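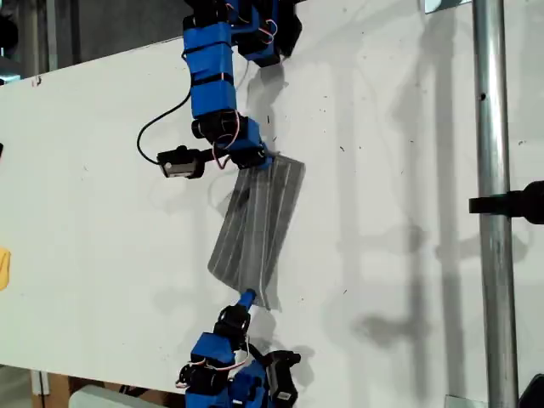

Two-arm hold on a flexible sheet at the Plimholm bench. The upper arm grips the sheet and the lower arm holds its bottom edge.

Bench Practice: Revised rules for two-arm handling of soft goods

The Plimholm working practice for paired arms has been revised and takes effect at all benches in August. It replaces the single-page notice that had been in use since the Gachanja arms were first set up in pairs. The main changes concern shared holds, surface condition, cable routing and the wording of trial records. Siebe Verschueren edited the text and will take corrections until the last Monday before it takes effect.

Scope. The practice covers any task in which two arms touch the same item at the same time, where the item can bend, fold or stretch. Sheets, cloth and padded items are all included. Rigid parts stay under the older Drinditby procedure, which has not changed.

Section 1, shared holds. One arm is named as the lead before power is applied to either. The lead sets position and the second arm follows. Both may grip, or one may grip while the other supports or presses, but the record must say which. The word "held" on its own is no longer accepted in a trial record. Use "gripped," "supported" or "pressed," and name the arm each time.

When both arms are in contact, joint speed is limited to 12 degrees per second. The limit applies from first contact by the second arm until one arm has fully released. Several operators asked for a higher limit during slow pulls on thin sheet. The request was turned down for this revision, and it can be raised again with test data.

Section 2, release. The second arm releases first unless the task sheet says otherwise. If an emergency stop is pressed during a shared hold, neither arm is to be moved under power until a person has looked at the item and both end pieces. Freeing an item by hand is allowed only with both supplies off.

Section 3, work surface. This section is new. Small loose bits on a white surface can be picked up by the vision system as item edges, and they can also get between a finger and the item. The surface is to be wiped before each block of trials and checked again at the halfway point. A block is now 120 trials. Bits found at the halfway check are noted by location (near the item, near the fingers, elsewhere) before they are removed.

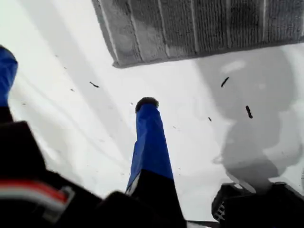

Ribbed cloth and fingertip, not touching, with dark debris on the white surface. Section 3 applies.

Scuffs and stains that do not come off with a dry wipe are to be marked on the surface map kept with the bench log. They do not stop work. A raised mark or a cut does, and the panel is turned or replaced.

Section 4, fingertips and coverings. Finger coverings are inspected at the start of the day and whenever an item slips. Creases are acceptable if the covering does not move when pushed sideways with a thumb. Tip material is replaced when the layer underneath shows through. Coverings on the two arms must be of the same type and fitted on the same day. Mixed pairs gave uneven grip in the Nullell comparison, where 11 of 171 trials had to be thrown out for slip on one side only.

Section 5, cables. Sensor cables need enough slack for full wrist travel, but no loop may reach past the fingertip in any pose used in the task. Check this by driving each arm through the task poses with no item present. Servo wires are to be secured at each link where there is a strap to take them.

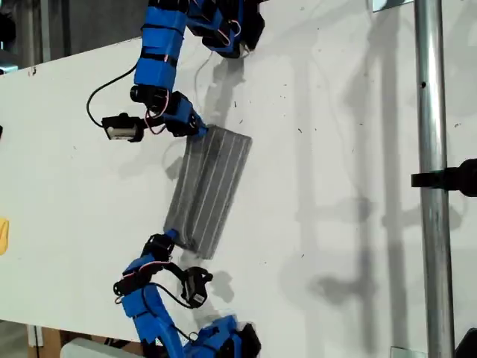
Section 6 deals with where contact is made. For items longer than they are wide, the task sheet must state whether the arms work at the ends or along the sides, and the angle of the item to the panel edge is logged at the start of each trial. End contact puts the item in compression and can bow it upward, so closing distance is set from the measured length of that item and never copied from an earlier one. If the item lifts, stop and open the second arm.

Shadows were discussed at length and left out of the rules. Light positions differ too much between benches for one limit to make sense. Until there is a better method, operators should record a reference image of the bare panel with both arms parked, and repeat it if any lamp, pole or clamp is moved.

Old record sheets may be used up for rigid parts. For soft goods, use the new sheet, which has separate columns for lead arm, second arm and type of contact.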